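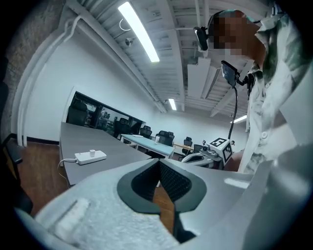

The long grey conference table, with the light blue-topped table beyond it.

Home News Buildings Facilities Staff notices Archive

July
By Zdenka Leka, Facilities and Accommodation

Changes to the large meeting room at Colargate

The large meeting room on the first floor of Colargate has returned to general booking following the rearrangement of its furniture. All teams may now reserve it through the usual calendar. This item sets out how the room is arranged, what is expected of those who use it, and which matters remain to be settled before the autumn.

Colleagues who knew the room in its former state will recall that the tables were pushed together to form a single block, with chairs on all sides. The block served well enough for full staff meetings but was awkward for everything else. Anyone seated on the window side had to ask a row of people to stand before they could leave, and smaller groups tended to gather at one corner and leave the remainder unused. In the spring survey of shared rooms, which drew 98 replies, the layout of the large meeting room attracted more comment than any other subject, including the heating.

The furniture

The long grey conference table has been kept and is the main table for meetings. It now stands at an angle to the walls, as requested by several of those who replied to the survey, and people seated along either side have a clearer view of the far end of the room. The surface was cleaned and the feet adjusted when the table was moved. It should no longer rock when leaned upon, and any return of the fault should be reported.

Beyond it is the table with the light blue top and white legs, transferred from the former Stedus office on the ground floor. It is intended for refreshments, handouts and work in pairs. It is lighter than the grey table and may be moved within the room by two people, provided that it is lifted and returned to its place afterwards. It must not be dragged. The wooden floor was refinished last year at considerable expense, and marks have already been found near the doorway.

The small wooden table has also been retained. A proposal to dispose of it was withdrawn after Mervin Kowalchuk of the Records Office pointed out that it is the only surface in the room at a convenient height for signing-in sheets and parcels. It may be used for either purpose, and for coats when the stand is full.

The arrangement was drawn up by Gorazd Yordanov, who tried several versions on paper before the tables were moved. His plan is fixed to the inside of the cupboard door for reference. Teams holding a session that calls for a different layout are free to make one within the time they have booked.

Power and cables

There are no sockets in the floor, and none will be installed this year. Power for laptops and other equipment is supplied by an extension placed on the table. Users are asked to observe the following:

Keep the power strip on the table top and away from drinks.
Lead the cord over the edge nearest the wall socket, and keep it out of the route to the door.
Do not connect one extension to another.
Leave plug adapters in the room. They are part of its equipment and are checked at the end of each month.
Switch off at the wall when the last person leaves.

The matter of cords on the floor was raised by Eleni Grgić during her annual safety inspection. Her report accepts the present arrangement for ordinary meetings, and recommends a cable cover wherever a cord must cross a walkway. Two covers have been ordered from Lazarević and will be stored on the lower shelf of the cupboard. Until they are delivered, any team that needs power on the far side of the room should speak to the Facilities desk when booking.

Food, drink and clearing up

Drinks are permitted. Hot food is not, with the exception of catered events agreed beforehand. Cups should be placed on the light blue table between use and taken back to the kitchen at the end of the session. The kitchen is two doors along the corridor and has both a dishwasher and a drying rack, so there is little excuse for leaving crockery behind. Spilt liquid on any of the tables should be wiped up at once with a damp cloth. The spray cleaner formerly kept in the room has been withdrawn after complaints that it left the grey surface sticky.

Papers left on the tables overnight will be treated as waste. This rule has been in force for some years but has been applied unevenly, and colleagues should assume that it will now be followed. Items of evident value will be taken to the Facilities desk and held there until claimed.

Bookings

Sessions may be booked in units of 30 minutes, beginning on the hour or the half hour. The booking should include the time needed to set up and to put the furniture back. Repeated bookings are allowed for one term at a time and will lapse unless renewed. Where a team finds that it no longer needs a session, it is asked to release the room as early as possible – a large number of the empty periods recorded in the spring were bookings that had simply been forgotten.

The Sernevlow project retains its regular morning sessions until the end of September. Other teams wishing to use the room before noon should consult the calendar well in advance, or consider the smaller room on the second floor, which has recently been given new blinds.

Matters outstanding

The choice of chairs has not been decided. The present ones come from several different offices and vary in height, and some are unsuitable for long meetings. Gediminas Tamošiūnaitė is gathering views and would be glad to hear from anyone who has difficulty with them, in particular colleagues who need arm rests or a firmer back. Samples from two suppliers will be available to try in the ground floor lobby, and the dates will be given in the next newsletter.

A request for a second coat stand has been approved. A request for a clock has been deferred to the next budget.

Comments on the room may be sent to the Facilities desk or left in the book beside the signing-in sheet. Faults with the tables, lighting or power should be reported by telephone on the same day, and the reference number noted in the book so that others do not report the same fault again.

Share 2 comments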